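Lists > Skustley Residents > Archive > Thread view

Search this list Advanced Go

From: Didier Bailly
To: Skustley Residents list
Date: 21/08/2022
Subject: Re: Street noise and the old windows

Hello everyone, hello Capucine,

Capucine Poulain wrote:
> Has anyone on the Barbier Street side done something about the
> noise since the bus route changed? I am on level 2 and I close
> everything at night, but then it is too hot to sleep. The owner
> says new glass is not in the budget before March. Also, does
> the body corporate have to approve it if I pay myself?

I will try to answer in order, and please excuse my English if some words are not the correct ones.

For the approval: yes, you need it if the change can be seen from the street. A different colour of frame counts as a change. New rubber seals do not count, and I replaced mine without asking. The letter from Bralteo, our building manager, says this on the second page, but it is written in a difficult way and I had to read it several times.
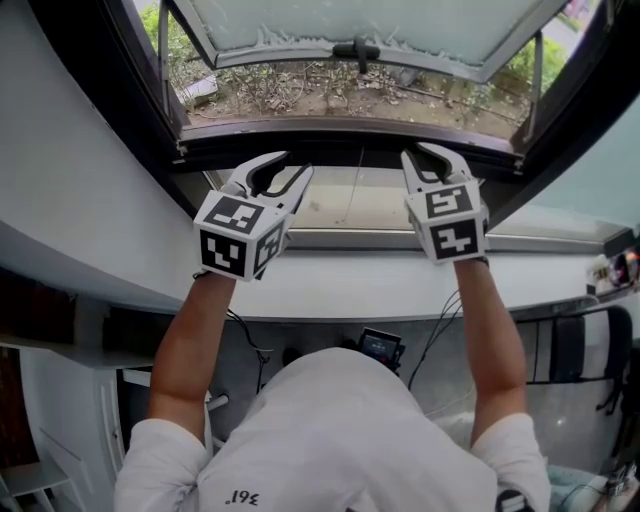 The seals made more difference than I expected. I bought mine at Zemine, in the aisle with the paint, and paid $59 for the whole flat. Please measure the gap before you go, as they do not take back a roll when it is opened. My first one was too thick and the window did not lock.

I also asked for a price for a second pane on the inside. It was 2000 dollars for the bedroom only, with 293 more for removing the old putty. For me this is too much while I am renting.

For the heat I have no good answer. I open the kitchen side, where there is only the lane, and I leave the bedroom door open with a shoe against it. The air moves a little. My neighbour uses a fan in the hallway and she is satisfied with it.

Capucine, if you want to see the seals before you buy, you can come by in the evening. I still have the thick roll and you may have it if your gap is bigger than mine.

Kind regards,
Didier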